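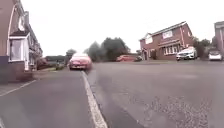
La calle de subida, con el parche de asfalto a la derecha y un coche rojo bajando.

Agosto, 6:40

Presión al levantarme: sin cambios respecto a anoche. Temperatura en el taller, 20 grados. Humedad algo más alta de lo que me gustaría para encolar, pero dentro de lo admisible. Dejo la ventana del patio entreabierta y la del pasillo cerrada.

Sigo con el reloj de pared Hamard. Resumen del estado, porque ayer no escribí nada: caja desmontada y limpia, esfera guardada entre dos cartones, máquina completa sobre la mesa, tren de marcha separado del tren de sonería. El péndulo está colgado de un clavo, lejos de todo, después de que la semana pasada lo rozara dos veces con el codo.

El problema inicial era una parada irregular. El reloj arrancaba, marchaba entre una hora y nueve, y se detenía sin patrón aparente. La dueña lo atribuía a la humedad. Yo lo atribuí al áncora, y me equivoqué en parte. Las paletas tienen desgaste, una acanaladura visible con la lupa en la de entrada, pero el desgaste por sí solo no explica la irregularidad. Un escape gastado suele perder amplitud de manera progresiva y este no lo hacía: conservaba la amplitud hasta pocos minutos antes de pararse.

Ayer por la tarde localicé la segunda causa. La rueda intermedia tiene un diente doblado, muy poco, menos de lo que se aprecia a simple vista. Cuando ese diente coincide con una determinada hoja del piñón siguiente, la fricción sube y el tren se queda sin fuerza. La coincidencia depende de la posición de ambos y por eso las paradas parecían aleatorias. Marqué el diente con rotulador rojo y giré el tren a mano hasta sentir el punto duro. Repetido varias veces, siempre en el mismo sitio.

Debí girar el tren a mano el primer día. Lo anoto para la próxima: antes de mirar el escape, vuelta completa de cada rueda, con los dedos, sin áncora.

8:15

Café. Llamada de Riet Timmermans. Pregunta por el Bakker de sobremesa, que es suyo y lleva aquí desde la primavera. Le digo la verdad: el muelle real está pedido, no ha llegado y no tengo fecha. Me pregunta si puedo ponerle otro de medida parecida. Puedo, pero no quiero. Un muelle más fuerte da marcha a cualquier cosa durante unos meses y luego se cobra la diferencia en los pivotes. He visto el resultado demasiadas veces. Acepta esperar. Me habla después de su viaje, de las obras de su escalera y de un queso. Veinte minutos.

El muelle se pidió a Flondari, referencia 463. La primera vez mandaron otra anchura. Devuelto. En la segunda confirmación la referencia es correcta, pero la altura que figura al lado no coincide con el catálogo. Les he escrito otra vez, sin adjetivos.

11:30

Enderezado del diente. Procedimiento: rueda apoyada en el tas, alicate de bocas lisas con latón interpuesto, presión corta. El latón antiguo admite un movimiento, quizá dos. Al tercero se parte. Lo hice en uno y medio: el primero se quedó corto y el segundo fue apenas un apoyo. Revisado con lupa, no veo grieta en la base. Repaso del perfil con lima de cola de rata muy usada y bruñido posterior.

Monto la rueda sola con su piñón entre platinas. Gira libre. El punto duro ha desaparecido, o al menos ha bajado por debajo de lo que distinguen mis dedos, que a esta edad es un umbral menos exigente que antes. Mañana lo compruebo con el tren completo y poca cuerda.

Conté los dientes para la ficha, cosa que tenía pendiente. No apunto aquí el resultado porque ya está en el cuaderno gris y cada vez que copio un número en dos sitios acaba habiendo dos números.

13:50

Comida: lentejas frías con vinagre. Demasiado vinagre.

He aprovechado para ordenar el cajón de las agujas. Hay un juego que creía perdido, de acero pavonado, que corresponde a un Inia que entregué con agujas de sustitución. No sé si llamar al cliente. Han pasado años y el reloj funciona. Por otra parte, las agujas son suyas. Lo llamaré, pero no hoy.

17:20

Paletas del áncora. Dos opciones: desplazar el áncora sobre su eje para que trabaje en una zona sin gastar, o rectificar las caras y compensar la distancia entre centros. La primera es reversible y es la que prefiero. Comprobado que hay margen lateral: el desplazamiento necesario es pequeño y la horquilla no llega a tocar la platina. Hecho. La rueda de escape cae ahora en acero liso por los dos lados.

Un restaurador más joven habría rectificado y pulido hasta dejarlas como espejos. Queda bonito en las fotografías — y quita material que no vuelve.

Pivotes: bruñidos los de la rueda de escape, los demás estaban bien. Agujeros de platina: uno ovalado, en el lado de atrás, a la altura del segundo móvil. Lo embujaré. Tengo buje de la medida, uno, de modo que conviene acertar.

19:45

Paseo hasta arriba de la calle y vuelta. 157 pasos hasta el buzón, según el aparato de muñeca que me regaló mi hermana y que sospecho que redondea a su manera, porque a la vuelta, por el mismo bordillo, da otra cifra. Un instrumento que no repite su propia medida no mide. Lo sigo llevando por no discutir.

22:10

Reloj de referencia del taller: adelanto de diez segundos desde la última puesta en hora. El calor, en teoría, debería alargar la varilla y atrasarlo. Adelanta. La varilla es de madera y la teoría le afecta menos, pero el signo sigue siendo el contrario del esperado. Antes de tocar la tuerca voy a esperar otra lectura en las mismas condiciones.

Pendiente:
Buje trasero del Hamard.
Tren completo con poca cuerda, sin sonería.
Respuesta de Flondari.
Aceite para pivotes finos, queda medio frasco y tiene mal color.
Llamar por las agujas del Inia.

Cierro la ventana del patio. La humedad no ha bajado en todo el día y el encolado de la moldura se queda para otra mañana.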